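I gave up the car in March and have been taking the bus from Boler to Illport since then. The route is 54 minutes end to end if the lights at Berge are kind, and more than 70 if they aren't. A monthly pass costs 145, which is less than I was paying for parking alone.

The main thing I've had to learn is breakfast. I used to eat at my desk at half past nine. Now I leave the house at ten to seven, so I eat before I go, or I take fruit and have it when I get in. 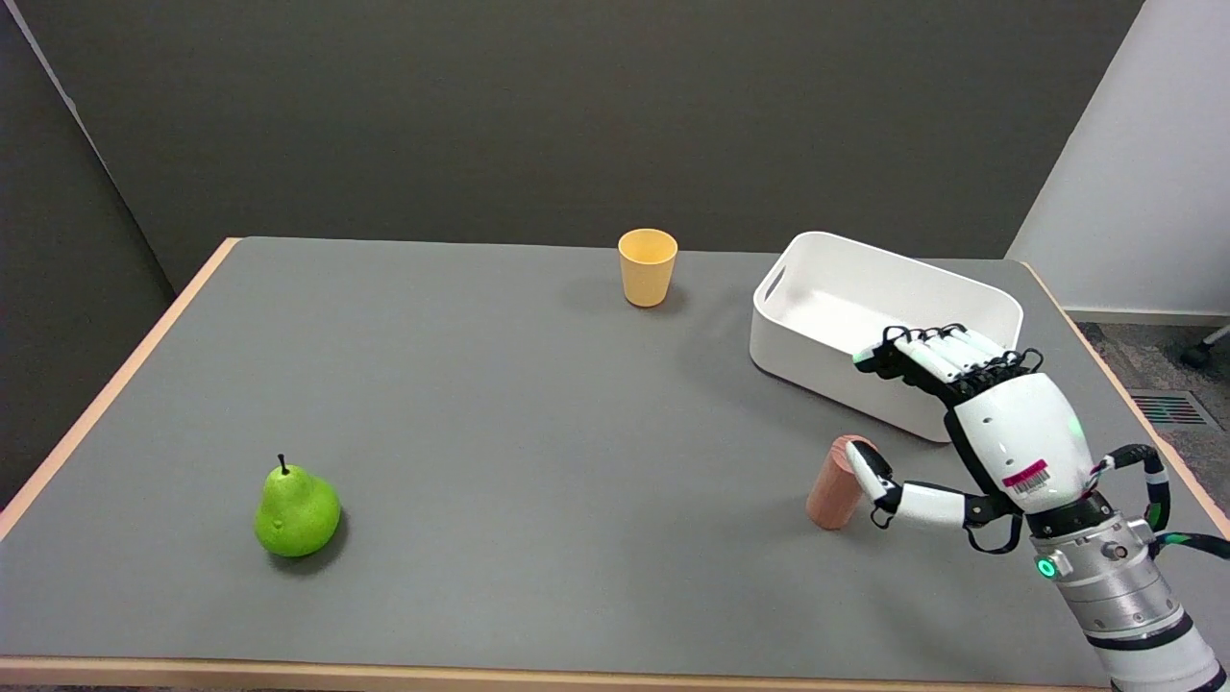 A reader in Rala wrote to say that the early bus is fine until the schools go back, and that after that I should walk to the stop before the church if I want a seat. I tried it. It adds 330 metres and I have sat down every morning but one.

Going home is less settled. The 17:20 is often full by Berge and the next is forty minutes later. I've started staying on until six and reading — 200 pages last week, mostly a history of canals that I'd had on the shelf for years.

I still miss the car when it rains, and for the big shop. The timetable changes in October and the new one isn't up at the stop yet.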